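Small kitchen, big welcome at the Evville open day

Posted May 19, 2025

It isn't often that a bag of dried beans draws a crowd, but that is very much what happened at the Evville centre's spring open day, where the little cooking corner at the back of the building turned out to be the place everybody wanted to be. By mid-morning there was a queue out into the corridor, and more than 27 people had put their names down for the beginners' sessions before the tea urn had even been refilled.

The corner was set up by Felista Odera and Thandeka Mtshali, who have been planning it together since March and who wanted to show just how much good, plain food can be made on a single table – no oven, no fitted units and no great expense. Visitors were invited to come in two at a time (it really is a small room!), have a look at what was laid out and ask whatever they liked. 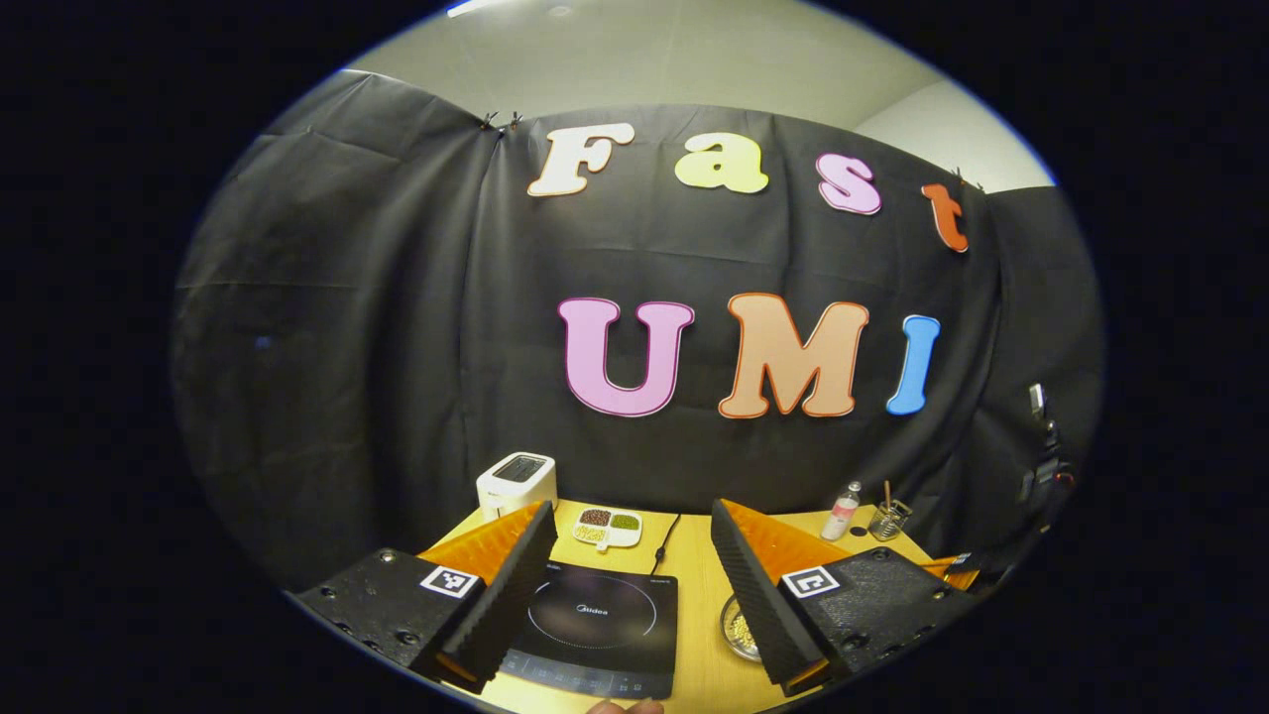

The cooking table at the open day, with its Midea induction cooktop, a toaster and a plate of dry beans and grains.

Much of the talk was about pulses, and about soaking times in particular, on which it seems every family in Evville has its own firm opinion. Felista was kept busy explaining how to get an even heat from an induction hob and which pans will work on one, while Thandeka handed out her recipe for a thick bean soup, copied on to cards, and had to go off and print a second batch before lunch.

"I thought we would have a quiet morning and perhaps a chat with the neighbours," said Felista. "I have hardly sat down, and I've been given two new recipes to try at home, so I'm going away with more than I brought."

The beginners' sessions will last two hours each and are free to anyone living locally, with all the ingredients provided. Please bring an apron and a tub with a lid for taking your supper home. Places can be booked at the front desk, where there are still a few recipe cards left for anybody who missed them on the day.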